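What Do Monks Do All Day?

Filed under: Young Readers / Church Life

Maybe you have seen a monk in a film or in an old book. He wears a long robe, he walks slowly and he does not speak very much. But monks live also today, and nuns too. In this text we visit the abbey of Clastberg, where the monks have lived for 370 years, and we look at one ordinary Tuesday from the morning until the night.

First, some words. A monk is a man who has promised to give his life to God and to live together with other monks. They call each other "Brother." Their house is called a monastery. If the monastery is led by an abbot, it is called an abbey. The abbot is a little like a father in a big family. The brothers choose him by voting. 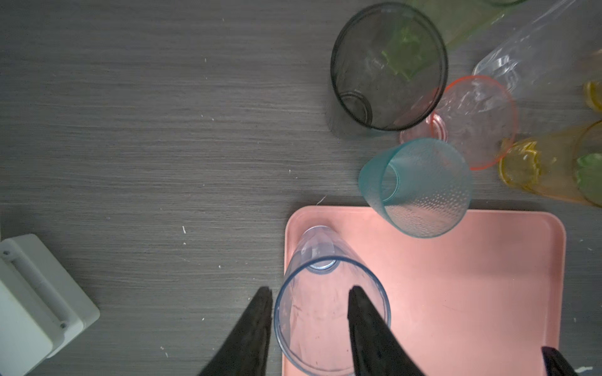
Photo: Musyoka Mfaume

The bell rings very early

At Clastberg the first bell rings at 4 in the morning. Yes, it is still dark! The brothers get up, wash, and go to the church without talking. There they sing the first prayer of the day. It is called Vigils, a word which comes from Latin and means "staying awake."

During the day they come back to the church many times. Each prayer has its own name. Lauds is the morning prayer, when it becomes light. Vespers is the evening prayer. Compline is the last one, before bed. Most of what the brothers sing are psalms. Psalms are very old songs from the Bible, some happy, some sad, and some even angry.

"When I was new, I always lost my page," says Brother Bořivoj Skála. "The older brother next to me put his finger in my book and showed me the line. Now I do the same for the young ones."
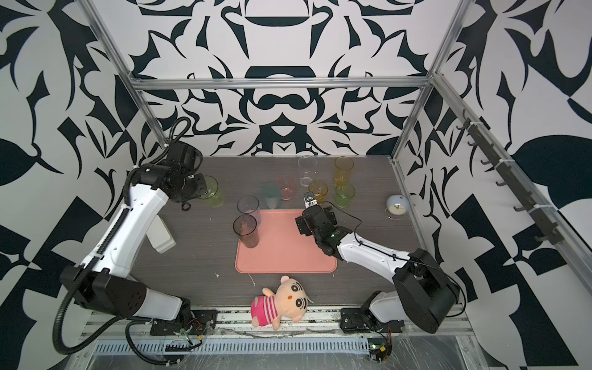
Work with the hands

Monks also must work. An old rule for monks says that they should live from the work of their own hands. In Clastberg there is an orchard with 100 apple trees, and in the fall everybody picks, also the abbot. One brother repairs shoes. Two brothers bake the bread, and the people from the village of Wasar come up the hill to buy it.

Other abbeys do other things. The nuns of Nepia make candles for churches. In Trirkholm the monks keep bees, and in June the guests may look at the hives from behind a fence.

Long ago, before there were printing machines, many monks copied books by hand. One Bible could take more than a year. The library of Clastberg still keeps 547 of these handwritten books. You may not touch them, but on a visit you can look at a few of them under glass.

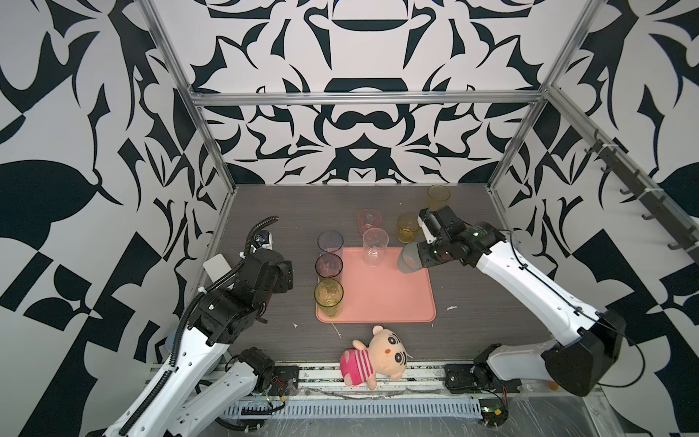

Reading time: 4 minutes

Why is it so quiet?

At meals the brothers do not chat. One brother reads aloud from a book and the others listen and eat. If somebody needs the salt, he makes a small sign with his hand.

The quiet is there so that they can listen better, to God and also to their own thoughts. It does not mean that talking is forbidden the whole day. After lunch there is a free hour, and then you can hear the brothers laughing in the garden.

After Compline comes the Great Silence. Until the morning nobody speaks, except when there is an emergency, for example if a brother is sick.

Can you try it too?

You can try a small piece of this life at home. Choose one meal and let one person read a story while the others eat quietly. Ask your family first! Afterward, tell each other which part of the story you liked.

Words to remember

Abbot: the leader of an abbey
Psalm: a song from the Bible
Compline: the last prayer of the day
Habit: the long robe of a monk or a nun

More for young readers
Why Do Church Bells Ring?
What Is a Pilgrim?
How a Stained Glass Window Is Made
The Colors of the Church Year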